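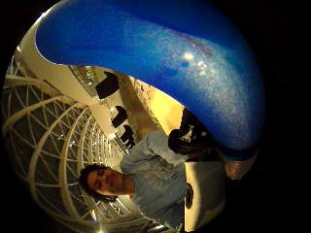

Page last changed: March, by the unit coordinator

Home Unit outline Weekly notes Readings Assessment Contact

Interiors for Eating and Waiting
Notes for Topic 2: Big roofs, small tables

Right, so these are the notes to go with the second topic, typed up from my scribbles and tidied a bit. If you were in the lecture you'll recognise most of it, and if you weren't, please still do the measuring exercise before the tutorial, because the whole hour hangs off it. I've put back the section on cloths that I had to skip when we ran out of time.

Last topic was the food court at Lallthorpe, where everything is low and close and bolted to the floor. This time we go to the other end of things: the large glazed hall with somebody having a bite to eat in it. I love these places. I also think they are very hard to furnish, and most of what I want to get across is why.

1. The roof does the talking

A curved lattice roof is a lovely thing to look up at. White curved ribs, thinner struts crossing them, and the whole surface broken into triangles and diamonds. When you draw one for your sketchbook, don't start with the diamonds! Everyone starts with the diamonds and everyone runs out of page. Put the ribs in first, get the curve to your liking, and then lay the struts across. If you get the spacing wrong at the crown it'll be wrong all the way down.

The other thing to get into your drawings is the colour of the glass. Students nearly always draw a glass roof as if it were noon. After dark the panes go black and the white lattice jumps forward, with little points of light caught along it, and the roof you designed to be airy turns into a dark ceiling with a white net over it. Some people find that cosy. I do. My mother can't stand it (she says it's like eating under a fishing boat). Either way you need both versions on your sheet, a day section and a night section, and I'll be marking them as a pair.

Warm light on a wall does a huge amount of work at night. A patch of pale gold on a vertical surface gives the eye somewhere to land, and it makes the people near it look better too. Compare that with a downlight over the table, which lights the top of your head and your chips. If you have the budget for one thing, light a wall.

Then there's everything that hangs. Screens, signs, speakers, banners, whatever the client adds the year after you've handed over. From underneath, and against anything bright, they're all just dark rectangles, and you can't tell a speaker from a sign. So in your own scheme I want the hanging things drawn as plain black shapes first, before you decide what they are. If the black shapes look like a mess, the finished objects will too. A diagonal line of three can look quite good. A scatter of them looks like washing.

2. How big is big

The hall we use as our running case is the one in the Zutport brief, with 2,612 square metres of floor. Write that number down, you'll need it again in Topic 4. Now go and stand next to a small round table and work out its area, and you'll see the problem. One table is a speck. You could put in a hundred of them and still have a hall with some tables in it.

What people tend to do is reach for bigger furniture. Please don't. The person sitting down hasn't got any bigger. They've still got the same forearms and they still want to rest an elbow, look down at what they're doing, and have a bottle of something standing in front of them. The table has to fit the person, and the hall has to be dealt with by something in between: a screen, a change of floor, a lamp, a plant in a big enough pot, the underside of a balcony. I call this the middle layer, and you'll hear me go on about it until the end of the unit.

A balcony edge is my favourite middle layer. A pale band running along above you gives a line to sit under, or just back from. Have a look next time you're in a hall with an upper level and see which tables go first. In my experience it's the ones tucked beside the edge, then the ones against the glass, and the poor things out in the middle get filled last.

3. The table itself

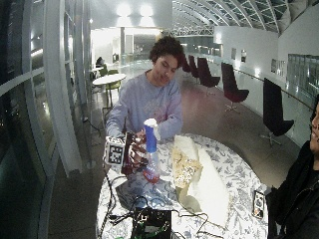 Fig. 2. Round table with floral cloth, bottle and opened paper.

I like a round table for this sort of hall. You can come at it from any side, nobody gets the bad end, and if a second person wants to join in at the side they just do. The drawback is that you can't push two together to make a four, and cleaners grumble about going around the bases. On a plan they also waste floor in the corners, but in a hall this size you've got floor to burn.

Now the cloth, the bit we skipped. A white ground with a grey floral print, stems and leaves and blossoms, is about as domestic as you can get. It says somebody's dining room. Put that under a great big glass box and you get a jolt of the small and homely in among the huge, and for me that jolt is worth more than any amount of designer furniture. I know a few of you will think it's daggy. Bring your reasons to the tute and we'll argue about it!

Some practical notes on patterned cloths:

Scale of print. Curling stems with a bit of white ground between them will still read as a pattern from a few steps back. Tiny sprigs turn to a grey haze.

Glare. White cloth under strong light washes out, and the print simply disappears in the bright part while staying crisp on the other side of the same table. Look at the two halves of the tabletop in Fig. 2 and then go and check your own colour board under the lamp in the studio. Grey on white is especially prone to it. If you want the pattern to hold, go a shade darker in the print or a touch off-white in the ground.

Edges. Decide how far it drops before you order. A long drop looks generous and gets caught in laps, and a short one looks like it shrank.

Marks. Food on a white cloth is a commitment. Takeaway paper opened out flat does a good job of being a plate, and people will use it that way whether or not you've given them plates, so allow for it. A long sheet of paper takes up far more of the table than the food it came around. That's a real design figure and hardly anyone draws it. They draw a neat little circle for a plate and a neat little circle for a glass and call it done.

Same with bottles. An upright bottle is the tallest thing on most café tables and it sits right in the line of sight between you and whoever's across from you. It'll also be brighter than anything you've specified. Blue up top, white cap end, clear body with a bit of red down at the base: there goes your careful neutral palette. I think that's fine, and I'd go further and say a quiet cloth is there so the loud things can land on it. But put them in your perspective drawings. No more bare tabletops, please.

4. Sitting and looking down

Short section. When we study people at tables we get obsessed with views out, and glass walls make it worse. But watch anyone at a table for a while and see how much of the time the eyes are lowered, on the food or their hands or the thing they're fiddling with. So the surface in front of them is the view. Clothing counts here too, by the way. A soft blue-grey jumper against a white and grey cloth is a better colour scheme than half the ones I get handed in, and it costs nothing. Pinch it.

5. Exercise for the tutorial

Pick a table in a large room. The atrium at Hasamside is open until late and is fine with students sketching, just buy something. Kao café upstairs is the backup if it's packed.

Sit for 22 minutes. Draw the tabletop in plan, to scale, with everything on it, including wrappers and sleeves and elbows. Then turn your head up and draw what's above you, ribs first. Mark where your middle layer is. If you can't find one, write "none" and tell me how it felt.

Go after dark if you can manage it. If you can only do daytime, pair up with someone who's done the night one and swap copies.

Bring both drawings on A3. They go towards the folio, worth 20 per cent, and I take them in at the end of the tute, so photograph them first.

Words I'll expect you to know: lattice, rib, strut, crown, springing, middle layer, drop (of a cloth), ground (of a print).

Questions to me by email or catch me after the lecture. I'm slow on email in the mornings.

Related notes
Topic 1: Bolted down, the Lallthorpe food court
Topic 3: Queues, trays and where to put your bag
Topic 4: Zutport brief, seating plan and area schedule
Sketchbook tips: drawing curved roofs
Fabric samples list (studio cupboard)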